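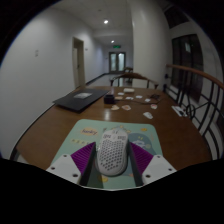
Finger pads compared on the hand-held gripper

The second round of pad trials for the hand-held gripper finished in September. The first round used blocks and cylinders and told us little, as every pad we tried could hold them. This round used desk objects, on the argument that they are what the arm will meet in the Dastby task set. Serpil Tuncer ran the grasps and Berkay Ekinci handled calibration and the logs. The arm was not used. All grasps were made by hand, with finger opening and camera pose recorded from the tool.

Two pads were compared. The ribbed pad is the one currently fitted, printed in a soft filament and bonded to the inner face of each finger. The flat pad is a cast sheet from Jarneler, cut to the same outline. Finger bodies, screws and camera mount were identical for both, and the pads were swapped halfway through each object set to keep operator practice from favoring either one.

The logs contain 2976 grasps on 104 objects. Each grasp was scored as held, slipped or dropped, where "slipped" means the object moved against the pad during the lift but stayed between the fingers. Scoring was done from video by Ruan Shezi, who did not know which session he was looking at but could of course see the pad. We have not found a good way around that.

On boxes, books and other flat-sided items the two pads cannot be told apart. Differences show up on objects whose sides taper or curve inward toward the table. A computer mouse is a fair case: the usable contact is a narrow band low on the shell, and the fingers have to come down close to the surface to reach it. The ribbed pad folds slightly at that band and holds. The flat pad tends to bear on its lower edge only, and the mouse rotates nose down when lifted. Perforated shells made no difference as long as the grasp was taken across the sides.

The flat pad did better on thin, stiff items such as cards and rulers. Ribs leave gaps, and a card edge can settle into one of them at an angle. It is then held firmly but in the wrong pose, and placing it afterward takes a second attempt. Anyone planning insertion work should bear this in mind.

Wear was also checked. After the full set the ribbed pads had lost some height at the fingertips, mostly on the outermost ribs. The flat pads showed polish but no measurable loss. Replacing a ribbed pad takes 40 minutes including cure time, so we now keep a spare pair of complete fingers assembled.

A note on the camera. With the wide lens the fingers stay in view through the whole stroke, which the Fluvgate tracker needs in order to estimate opening. Long, plain walls and glossy tabletops remain a weak point. Reflections of ceiling lights move with the camera and are sometimes picked up as features. Berkay's advice is to have some printed or textured material on the table within view, and to start each recording with a slow sweep before approaching the object. Sessions recorded this way lost tracking less often, though we did not test it separately and give no figure.

The ribbed pad stays as the default. Rüdiger Rathjen is drawing a mixed version, flat over the last stretch of the fingertip and ribbed above it, and the first prints should be ready for the Chrysikopoulos bench when it is free. Muammer Aksoy has asked that the third round include the arm, with the same object list and fixed approach height. Groups with objects they would like added should send him dimensions and weight. Soft packaging is already covered.

Logs and pad drawings are on the shared drive under the gripper folder. The calibration file changed between rounds, so first-round openings should not be compared directly with these.

2 comments | Share

Contact the newsletter desk | Back to top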